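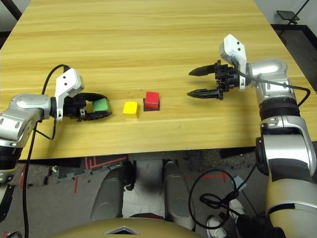 Choosing a tabletop finish

A light wood top shows its grain best under a thin coat. Undwood tested 82 sample boards in April, half finished with hardwax oil and half with a water-based varnish. The oiled boards marked sooner – mostly from hot cups – but could be repaired in one spot. Varnished boards had to be sanded edge to edge. Allow 4 days before heavy use. The Henley top, at $949, comes oiled; the Nindivel is sold bare.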